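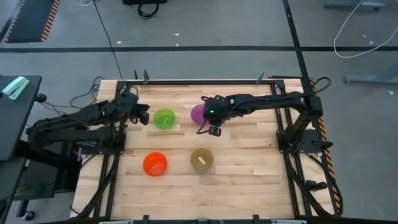
Four bowls on the butcher-block table, three of them with a block inside.

Called to court as a witness? Household tips, part 6

Keep the summons on the fridge, under a magnet that can hold it. Ours spent a week behind the freezer at Pidholm, and the court office was not charmed.

Write the case number somewhere else as well. Mine was 936, and I can still recite it, unlike my own phone number.

Iron the shirt the night before. At 6 in the morning you will iron a crease into the collar and then defend it.

Empty your bag onto the kitchen table and put the penknife back in the drawer. Security will find it, along with every mint you dropped in there since August.

Pack sandwiches without egg. Waiting rooms are small.

Put bus tickets and parking slips in one envelope for your expenses form. I claimed for 23 miles and lost the slip for the car park, so Stulledby council kept that one.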